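Home Docs Data Issues Wiki

plakia-grasp: bin picking planner + logs

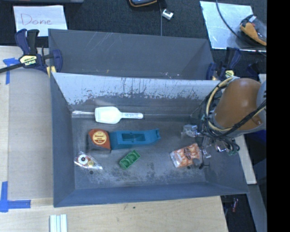
Fig. 1. Front bin with mixed items, gripper over the right end.

Grasp planner for cluttered bins. Takes depth + mask, returns ranked grasp poses. Talks to the arm over the Grornen driver.

Data
- 220 episodes, 54 objects, 2 bins
- clear packets and shiny wrappers: depth is bad, use the RGB mask insted
- scoops: handle grasps only for now

Run
pip install -e .
plakia plan --bin front --topk 7

Known problems
- wall collision check too strict near right end, planner returns nothing
- re-calibrate if clamps get moved. offsets in calib/bins.yaml
- replan loop hangs somtimes, ctrl-c and restart

TODO: place planner (Temitope). Splits frozen 2025-12-29, don't touch.

Questions: Ximena Pacheco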